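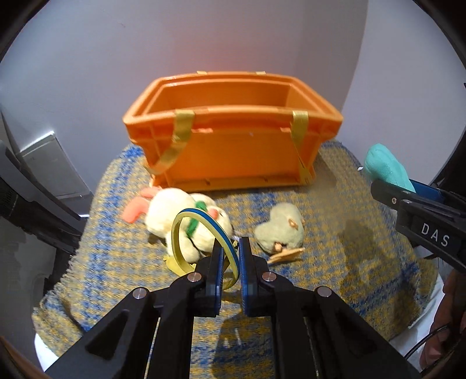
Toy and soft goods sorting: progress report to the Drunon Fund

18 August 2020

1. Where we are

The grant was made to set up and run a toy sorting service for families in temporary housing, covering the three Romby estates and the hostel on the ring road. This report covers the period from the opening of the sorting room to the end of last week. It follows the headings in the grant letter.

The room is open and in use. We have sorted 240 bags of donated toys against a target of 200 for this stage. From these we have packed 137 family boxes, and all of them have gone out. The target was 150. The shortfall is explained in section 4.

2. The sorting room

We have the use of the smaller back room at the Romby centre, rent free, until the end of the year. It was cleared and cleaned before we moved in. The walls are a pale greyish lilac and we have left them as they were, apart from filling holes near the door. The grant application allowed for repainting. We did not think it was needed and have moved that money to storage.

Sorting is done on covered surfaces. We tried bare tops first and found that small parts rolled off and were lost. A woven cloth holds them in place. The one in use at the front station is a thick weave in mustard, grey-beige and blue with a fringed edge. It was donated, as were the others. They are shaken out at the end of each session and washed weekly.

3. Bins and marking

We bought open plastic bins from Strömberg, 21 in all, in four colours. They are wider at the top than at the bottom, so they stack inside one another when empty and take up little room. Each colour stands for one type of item:

Orange: soft toys
Blue: building sets and loose bricks
Green: puzzles and board games
Grey: items for repair or recycling

Printed labels did not stay on. The adhesive would not hold to the smooth fronts and the labels were coming away within days. As a stopgap we have used strips of shiny yellow tape, fixed at the rim and brought down the front. Two strips mean the bin is for items that have passed the check, and a bin with no strips is for items still to be looked at. The tape is easy to see from across the room and people have picked up the system without much explanation.

It is not a lasting answer. The strips curl and twist at the lower end and have to be pressed down or replaced. We have asked Strömberg for a price for clip-on tags and expect to have these in place by October.

4. Soft toys

Soft toys are the largest part of what we are given and the slowest to deal with. Each one is taken out and laid on the cloth, then checked for loose eyes, open seams, missing labels and smell. Anything with a battery pack is opened. Toys that pass are washed at 40 degrees if the label allows, or surface cleaned if not, and are then held in a closed bag for three days before going into an orange bin.

The holding period was brought in this spring and was not in our original plan. It is the main reason for the shortfall in boxes. At the end of last week 33 boxes were complete except for their soft toy. We decided not to send them out short, as the soft toy is the item families mention most when they ring us. We expect to clear these within a fortnight.

Pale toys need more care than the rest. Cream and white plush shows every mark, and a good number have had to be washed twice. We now put them through separately. We have also stopped accepting very large soft toys, as they do not fit the machine or the boxes.

5. Packing and delivery

A standard box holds one soft toy, one building or construction item, one puzzle or game and two books. Boxes are packed by age band. The under-threes box has no small parts and is checked a second time by a different person.

Delivery is by Groretix, who collect every second week and have charged us their lower rate. Two boxes were returned because the family had moved on. Both were sent out again to other addresses.

6. Money

The grant for this stage was £2,000. Spending to date is as follows:

Bins and lids: £388
Shelving: £415
Washing machine repair and detergent: £172
Cartons, bags and tape: £236
Delivery: £304
Total spent: £1,515
Remaining: £485

The shelving cost more than planned. This was covered by the money set aside for paint. Delivery costs will rise slightly when the held boxes go out, and we have allowed £90 for this. The clip-on tags are not yet priced.

7. Problems and changes

Storage is tight. Sorted and unsorted items are kept at opposite ends of the room, but on collection days the two come close together and one bag of unchecked puzzles was put with the finished ones by mistake. It was found before packing. A line has since been marked on the floor.

Puzzles take longer than we allowed. Counting pieces is slow, and close to half of the puzzles we are given are incomplete. We now ask donors to count before they bring them in. Some do.

We have had no injuries and no complaints about the contents of any box.

8. Next stage

Before the next report we plan to:

Send out the 33 held boxes
Replace the tape on the bins with tags
Add a second drying rack for washed soft toys
Agree with the hostel how many boxes it will need for the winter
Find out whether the room can be kept into next year

We would like the fund's agreement to spend up to £60 of the remaining money on the drying rack, as it was not in the original budget. Receipts for everything listed in section 6 are held at the Romby centre and copies can be sent on request.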